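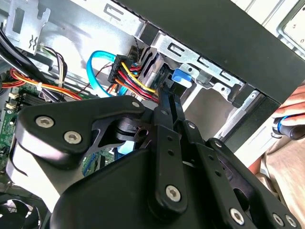

3.2 Collection and sorting of discarded desktop computers

Figure 3. Interior of an opened desktop computer case.

The household survey described in Section 3.1 was paired with a count of equipment brought to the two municipal drop-off sites, Cirnik and Merkstead. Both sites accept computers, monitors and small appliances free of charge. Cirnik is open every day except Tuesday, while Merkstead keeps longer hours but has less covered storage. Over the study period the sites took in 2329 items, of which 431 were complete desktop computers. Machines missing a main board or a power supply were logged as partial units and are left out of the totals below.

Each desktop was weighed closed, then opened and sorted by the age of its main board. We used 2000 as the dividing year, following Eberhard's earlier work at Tredska, so that our results could be set beside his. Boards with no readable date were assigned by processor socket type. Where the socket did not settle the matter, the unit was placed in an "undated" group and left out of the age comparison.

Drive bays were recorded separately (Figure 3). Many owners remove the hard drive before disposal, and a missing drive lowers both the resale value of the unit and the amount of aluminum recovered from it. In the survey, the reason given most often was worry about personal files. Older respondents were more likely to keep the whole computer at home, in some cases for up to 3 years after it was last used. Mfaume found the same pattern in rural districts – though there the distance to a drop-off site mattered more than privacy.

Intake was uneven across the year. December was the slowest month at both sites, and the weeks that followed were among the busiest. Staff at Merkstead linked the rise to new computers bought as holiday gifts, but our forms did not ask why an item was being replaced, and we cannot test this. The Crăciun model, which assumes a steady monthly flow, therefore fits our data poorly. Section 3.3 describes the seasonal term we added and the effect it had on the storage estimates.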